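Walkers and talkers wanted for the Kirna Valley oral history

Do you remember the old bus that ran from Vismont up to Rillitz, or the winter the road was shut and everybody's mail came over the hill on foot? Then we would dearly love to hear from you!

We are collecting memories of everyday life in the valley before the bypass opened, and we still need nine people willing to sit down with us for a long, unhurried talk. You don't have to be a historian or a good storyteller (most of our best tapes so far begin with "well, I don't know that I have much to say"). You only need to have lived, worked or gone to school here for a few years.

Talks last an afternoon, with a break for snacks in the middle, and we can come to you if the hill is a trouble. We already have nearly 300 recordings, the first of them made in January by Theerawat Jaidee, and all will be kept at the Sepp Reading Room for anyone to listen to.

Old letters, school reports and bus tickets are welcome too — we copy them while you wait and hand them straight back.

To put your name down, call Alcides Taipe on extension 3126 by 2 March 2023, or leave a note at the Reading Room desk. 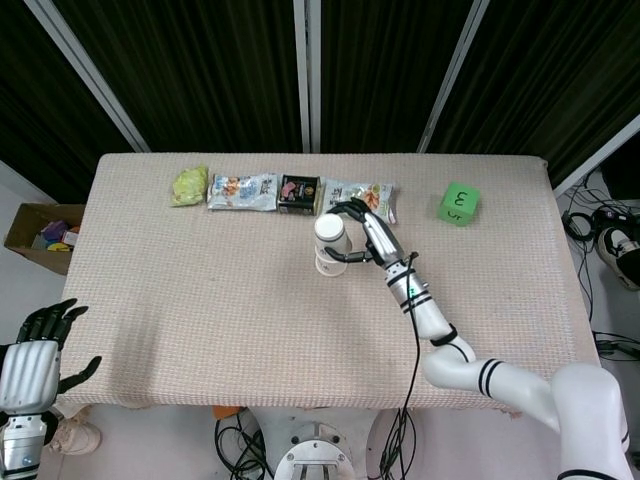
If you'd like to bring a sister, a neighbor or an old classmate along, please do. Two people remembering together will often get much further than one, and we have plenty of chairs.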